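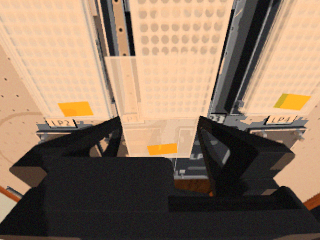 Workshop Tips > Bench Automation > Collecting Demonstrations

A learning arm copies whatever you show it, bad habits included. We record plate moves in simulation at Mukent, and these tips would have saved us most of February.

Label every position and keep to one scheme. Put the name above the position as well as on it, so one of the two can still be read when the gripper is in the way.
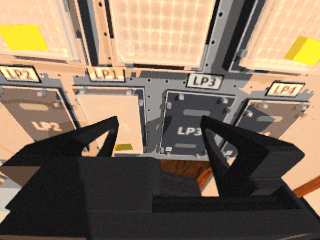
LP1 to LP4, with three plates behind.

Vary the start. Our first set had 594 runs, nearly all from the same arm pose, and the model was lost anywhere else. Move the arm a little between runs – a few centimetres will do.

Go slowly near the plate. Bring the fingers in level, pause, then close. If you rush this part the model learns to rush it too.

Clear plates are harder than solid ones. You can see the position lettering through them, and the edges are faint. Record extra runs with these and change the lighting between batches.
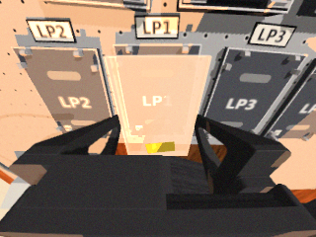
Kaufmann wrote in to say that shadows gave them more trouble than clear plastic, and that they now record each move under three lights before changing anything else.

Keep your failed runs, but in their own folder. We threw out 82 early on and later wanted them back for testing. Mark each one with a word or two: slipped, tilted, missed.

Use a wide view as well as the one at the wrist. The close view is good for the grip and poor for everything else.
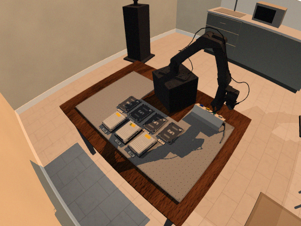 Before you stop for the day

Play back five runs at random. Check that both views start together and that the position in the file name matches the one in the run. Then make a copy. Our full set is now 3000 runs and it fits on one small drive.

Comments (3)

Rekon: Do you trim the waiting time at the start? Ours had long gaps and the arm learned to sit still.

Astmont: We trim to half a second. Leave the pause before the grip alone, though.

benchdog706: Wish I'd kept my failed ones.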